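We use cookies to remember your display settings. Accept | Manage

Tellholm Modelers' Board > Workshop > Drawing and layout

Pencil grids on white board: cleaning up before paint

usix_162
Laying out paving for a station forecourt. The squares are ruled in pencil directly on white board, and graphite has migrated outside the layout. A vinyl eraser removes part of it and spreads the rest. Is there a method that leaves the ruled lines intact? The sheet is 400 mm long and I would prefer not to redraw it.

Sreekumar Salian
Stop using the eraser dry across the surface. Lift loose particles first with a soft brush, held nearly flat. Then kneaded eraser, pressed straight down and pulled straight up. Fold to a clean face after each press. No lateral movement.

karimi_yard
Disagree on the brush. On a bumpy surface it drives graphite into the low spots. Use a rubber air bulb and tilt the sheet.

Sreekumar Salian
A stiff brush does that. A soft one does not. I have used a squirrel mop on textured board since February without trouble.

Nasrin M
Both work on specks. Neither works on a smear that has been rubbed in. For that I seal the sheet with matte acrylic and paint over it. If the forecourt is getting two coats of gray, the stain is irrelevant.

karimi_yard
Sealing over loose graphite gives you gray streaks. Clean first.

Nasrin M
I said rubbed in, as opposed to loose.

usix_162
Paint will be a thin wash, so stains would show. What lead should I use next time? This was 2B.

Chak-lun Yau
2H, light pressure, ruled once. 2B is the cause of most of this.

Ismael Evangelista
2H dents soft board, and the wash collects in the dents. I would stay with HB and wipe the ruler between lines.

usix_162
Bulb first, then kneaded eraser, working from the outside toward the lines. HB for the next sheet. The order matters more on my board than I expected, as there are two kinds of mark outside the grid: the dark patch is all separate specks, and the brownish one behind it is fainter and more diffuse. I will treat the specks first and test the kneaded eraser on the brownish area afterward. The reddish fleck on the squares can come off with tweezers.

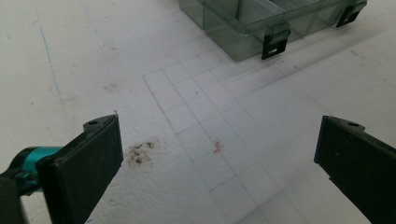 Related threads
Scribing paving joints in foam board
Disach steel rulers: cork backing or bare?
Matte sealers under thin washes
Removing blue ink from white card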